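Foreign Desk FAQ: sources, recordings and missing persons reports

How we handle claims from abroad when we can't send our own reporter. Last revised in April.

Who decides whether a leaked recording is published?

The duty editor, after the recordings team at Trusa has listened to the whole file. Clips shorter than six seconds are not used on their own.

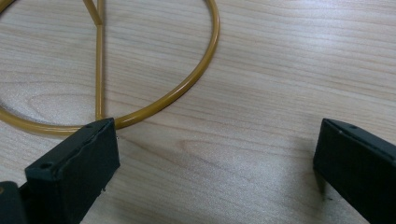
Can I send you a recording without giving my name?

You can, through the Otik drop box. Leave out your phone number and tell us where and when the recording was made. We may not be able to use it if we have no way of asking you further questions.

How do you check that a voice belongs to the person named?

We ask two people who know the speaker well and who have not talked to each other. We also compare it with earlier interviews. Software is used as a guide only – it has been wrong before, and we don't quote its scores in stories.

Files from watches and phones often carry a time stamp, and we look at that too.

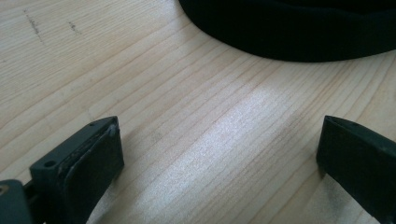
A time stamp can be changed, so it is set against flight records, street footage and witness accounts before we rely on it.

Why do some stories say "it has been claimed"?

It means one outlet or official has said so and we have not confirmed it ourselves. The wording is removed or the story is corrected once we know more.

Do you name people reported missing?

Only when the family or the police have already done so, or when the family asks us to. We wait if a relative has not yet been told.

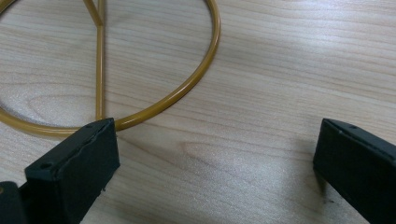

Trusa News – Foreign Desk

Do you pay for material?

No. We cover copying and postage up to £22, with a receipt.

How long do you keep files?

Unused recordings are deleted after 86 days. Published ones stay in the archive under their story number, for example 763. 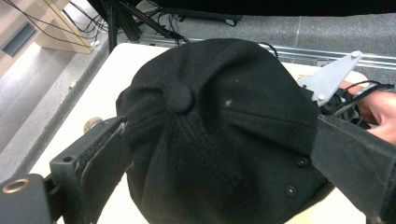
Corrections and complaints

Write to Hongjun Xie, corrections editor, giving the headline and the line you think is wrong. Replies go out within six working days.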